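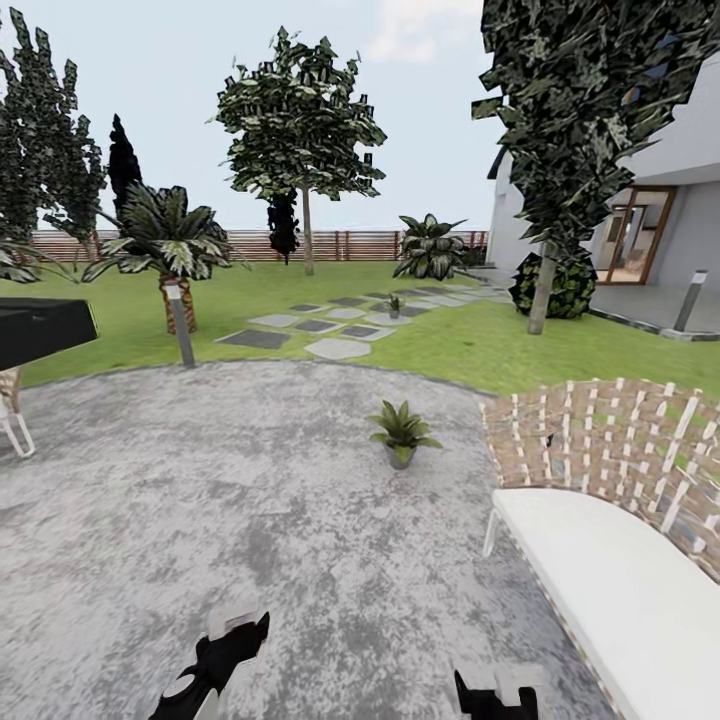 Plustodeck garden cell: set-up and maintenance meeting
Osuvside office, small meeting room, 2019-11-20
Present: simulation, controls, test, and one observer from Zovitz who had come for a different meeting and stayed.

1. Minutes of the last meeting
Agreed, after the word "fixed" was changed to "closed" under item 4.

2. Left gripper
Controls reported that the left gripper has been drifting outwards on closing. Ticket 521 has been open since March and has now outlived two versions of the software it was raised against. The joint offset was re-entered by hand last week and the gripper put through 300 closing cycles on the patio. Drift was within limits until someone reloaded the garden, when the old offset came back as if it had never been away. The good value is kept in the session file and the bad one in the cell file, and the cell file wins.
Action: controls to write the offset to the cell file. Test to repeat the 300 cycles after a full reload, including the reload.

3. Contact settings
Test asked for the finger friction to be put back where it was. Simulation asked where that was. A discussion followed. The value in the Cruickshank handover notes is 80, with no units, and the page it refers to is missing. Agreed to start from the present settings and change one thing at a time, which was also agreed at the last meeting.

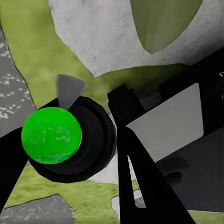

Ball check, green sphere against the black ring, left finger on its side.

The ball check stays as the first check after any change to the fingers. Simulation would like it done on the grass as well as over the paving. Test would like a longer day.

4. Daily start-up check 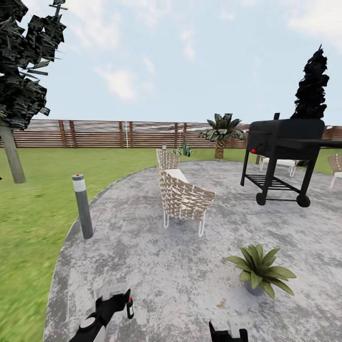 The start-up sheet has grown to 11 steps and at least one of them is "see step 4". It was agreed to cut it down to homing, a slow open and close on each side, and one hold. For the hold, test will keep to the small dark bottle with the red cap, gripped in the left with the bottle upright, as the right has given no trouble and does not need the attention. If the bottle leans, the check has failed and the run does not start. "Leaning a bit" is to be entered as a fail.
Action: test to reissue the sheet on one side of paper.

5. Wrist clearance
Controls want a larger keep-out margin on the wrist block. The collision shape is still the one from the earlier, slimmer wrist, so the planner believes it has room that it does not have. 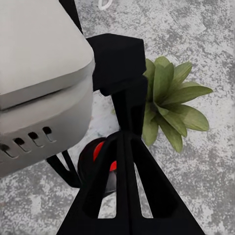
Simulation will swap in the new shape and expects some reaches near the furniture and pots to be refused as a result. Test asked how many. Simulation said "some" again, with more confidence. The old shape is to be kept under a different name, and the name is not to be "wrist_new".
Action: simulation, before the next nightly run.

6. Any other business
Zovitz asked whether the garden could have a shed. Deferred.

Next meeting: once 521 is closed, or in a fortnight, and the room has been booked for a fortnight.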